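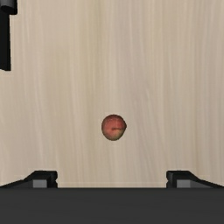
Search this site Search
Courses > Automation Projects > Student Reports > Gripper Purchase Plan

2. What we were asked to buy

The assignment was to plan the purchase of one fruit-handling station for the Tadby packing shed, with a spending limit and a deadline in March. Gisela Lenz worked on the quotes and I worked on the simulation and this report. Our supervisor, Jeanie MacBrayne, told us to come back with a recommendation we would be willing to defend. I am not sure we have one.

We had two sellers. Sendberg offered a full package with arm, gripper, camera, software and training. Jiton offered a gripper only, to go on the arm the department already owns. The Sendberg brochure says the system is "ready for soft fruit." We asked what that was based on and were sent the brochure again.

3. What the simulation can tell a buyer

We used a peach for the simulated tests. It is small and close to round, with a wood-grain surface under it and nothing nearby to bump into. With the two fingers open, the gap is much wider than the fruit, so reach and opening width are fine on paper. I would be surprised if they weren't. A single peach with bare wood on every side is the easiest job we could have set, and the shed does not get its peaches that way. They come in trays, touching each other.

The simulation also doesn't know what a bruise costs. We could set the grip force to any number we liked and the peach would not complain. Gisela thinks the model is still good enough to compare finger shapes. I think it is good enough to rule out a gripper that is too small, and I would not spend money on anything more than that.

4. Costs the quotes leave out

Both quotes stop at delivery. Going through them line by line we found these missing:

- Replacement finger pads. Sendberg would not give a service life. We budgeted 9 sets at our own guess.
- Mounting plate for the Jiton gripper, which the workshop would have to make. We allowed $400.
- Setup time. Sendberg says 2 days. The Nguyen lab, which bought a similar package, told us it took them 5 weeks.
- Fruit for testing. Real fruit goes bad and has to be bought again.

The training in the Sendberg package is priced per person and only covers people named on the order. Students leave, so we would be paying for it twice.

5. Recommendation

Buy the Jiton gripper alone, on a trial if they will agree to one, and hold the rest of the money until it has handled real peaches from a full tray. If Jiton refuses a trial we would wait. Gisela wants it noted that waiting could push us past the March deadline and that she would accept the Sendberg package with a written return clause. I have not seen a draft of that clause.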